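Pressemitteilung

Zoveck vergleicht vier Greifer an einem Küchentisch aus Spielzeug

12. März 2019 – Die Firma Zoveck hat heute die Ergebnisse von ihrem ersten Greifervergleich bekannt gegeben. Geprüft wurden vier Zweifingergreifer an demselben Roboterarm und mit derselben Steuerung. Die Aufgabe lautete für alle gleich: Der Arm soll Gegenstände aus der Küche fassen, anheben und an einer anderen Stelle wieder ablegen. Jeder Greifer hatte dafür 60 Versuche.

Als Prüfteile dienen Spielzeuglebensmittel, Geschirr und eine Ketchupflasche. Solche Teile sind leicht, und sie verrutschen schnell, wenn ein Finger sie nur streift. Besonders die Flasche hat sich als schwieriges Teil gezeigt, weil sie schräg im Sieb liegen kann und der Greifer dann mit dem Rand vom Sieb in Konflikt kommt.

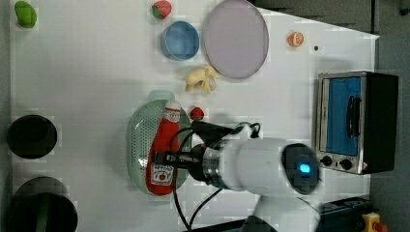
Das beste Resultat erreichte der Greifer Rarkero mit 56 gelungenen Versuchen. Als gelungen zählt ein Versuch nur, wenn das Teil ohne Hilfe von Hand abgelegt wurde und kein anderes Teil vom Tisch gefallen ist. Die vier Fehlversuche betrafen alle die Flasche. In diesen Fällen hat der Greifer zu nah am Deckel zugefasst, und die Flasche hat sich beim Anheben gedreht.

Zoveck hat bei der Prüfung auch auf die Kabelführung geachtet. Die Kabel liegen außen am Arm und brauchen bei weiten Drehungen genug Spiel. Bei einem der anderen Greifer musste die Schlaufe zweimal neu befestigt werden – diese Zeit ist im Prüfbericht getrennt angegeben. 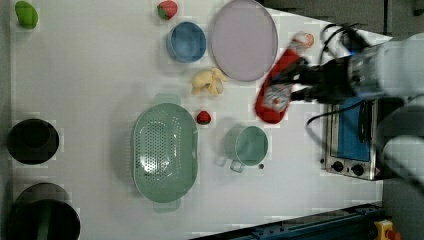

Die Steuerung Clastalico wurde während der ganzen Prüfung nicht verändert. Geschwindigkeit und Schließkraft waren für alle Greifer gleich eingestellt, auch wenn einzelne Modelle mit anderen Werten vielleicht besser gearbeitet hätten. Diese Einschränkung ist uns bekannt. Für einen ersten Vergleich war uns aber wichtiger, dass die Bedingungen gleich bleiben.

Im Juli folgt der zweite Teil mit dem Kamerasystem Pacheco. Dann soll geprüft werden, wie stark der Blickwinkel der Kamera das Greifen beeinflusst. Vorgesehen sind sieben Kamerapositionen, darunter eine senkrecht über dem Tisch. Der Aufbau bleibt sonst derselbe.

Der Prüfbericht mit allen Einzelwerten kann ab sofort bei der Pressestelle von Zoveck kostenlos angefordert werden. Fachbesucher können den Prüfstand nach Anmeldung besichtigen.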